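Notebook, June, bench room, afternoon

Fabric cleaning, second try. I still don't buy the Gerix claim that their powder lifts creases along with dirt. Creases come from how a thing is folded and how long it sits, and no powder changes that. Cludora said much the same of theirs last year and we got 5 good swatches out of 40.

Plan was to spread the green sheet up to the corner, leave the printed paper on the right, and keep the blue cloth bunched on the white bedding so we had something badly rumpled to compare against. 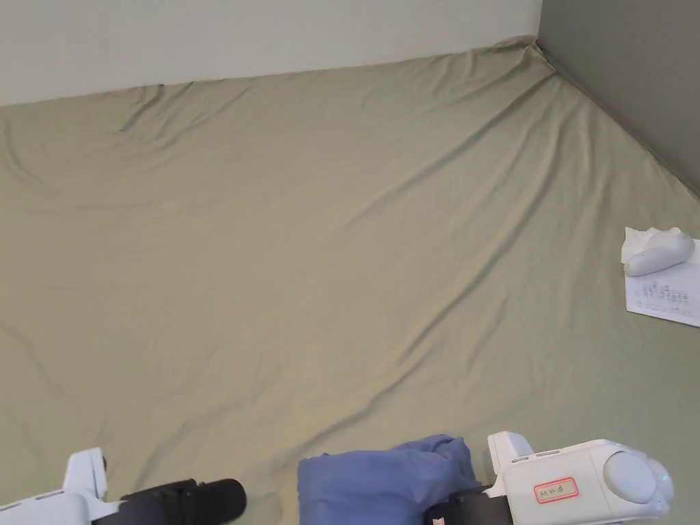
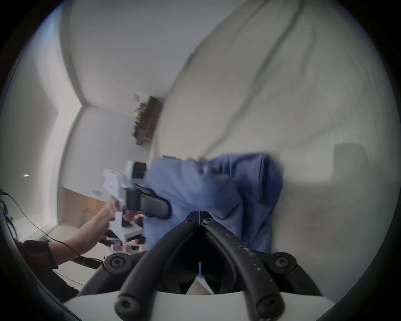
Wrinkle scoring is my other gripe. The Juška scale runs to 5 and everyone gives a 3. If two of us can't agree on a 3 without talking first, the number is worth very little -- I'd sooner write "flat", "soft folds" or "a mess" and be done with it.

Swatch 121 is still missing from the Wuvora box. Not counting it as a pass, whatever the label on the lid says.

To do: same green sheet again, no powder, left overnight. If it scores the same I'm sending the tub back. Also need to agree on who does the folding, as mine are tighter than anyone else's.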